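Print this page | E-mail this page

Workshop Tips: Cleaning and Storing an Old Desktop Computer

Posted 16/09/2019

A tower that has sat under a desk for several years can usually be cleaned in one session and put back to use, or stored until it is needed for parts. Shut it down, pull the power cord, and press the power button once to drain what charge remains. Lay the case on its side on a flat, firm bench and take off the side panel.
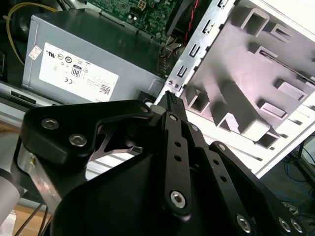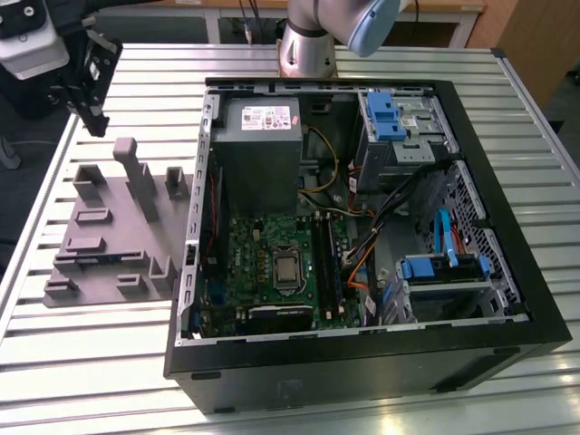
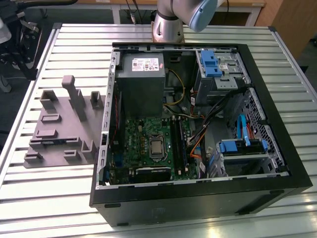
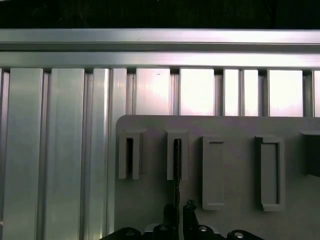 1. Removing dust

Use a soft paintbrush and short bursts of canned air. Keep the can upright. Hold each fan blade still with a finger while blowing, as a fan spun by air can damage its bearing. Work from the top of the case down, and finish with the floor of the case. Household vacuum cleaners build up static and should be kept outside the case - a shop vacuum with a grounded hose is acceptable at the vents.

Do not open the power supply. Blow it out through the grille only.

2. Thermal paste

Paste that has dried to a chalky film must be replaced whenever the heat sink comes off. Wipe both surfaces with a lint-free cloth and 90 percent alcohol until the cloth stays clean. Apply a dot the size of a small pea and lower the heat sink straight down. Tighten the screws in a cross pattern, a half turn at a time.

3. Screws

Case screws and drive screws often have different threads and should not be mixed. Sort them into an ice cube tray, one compartment per location, and write the location on masking tape. A Koridum parts tray with a snap lid does the same job and can be turned over without spilling. The Munetti tray is deeper, but its dividers do not reach the lid, and small screws migrate.

4. Memory contacts

If the machine beeps and will not start after cleaning, reseat the memory. Open the clips, lift each module out by its ends, and press it back until the clips close. Contacts may be wiped with alcohol. Erasers leave crumbs in the slot.

5. Storage

Store the tower closed, upright, and off the floor. A basement that is dry in January may be damp by August. Place a packet of desiccant in the bag with the case and change it each season. Remove the coin battery from the motherboard if the machine will sit for more than a year, and tape it to a card marked with the date.

See also: Labeling cords and adapters

Print this page | E-mail this page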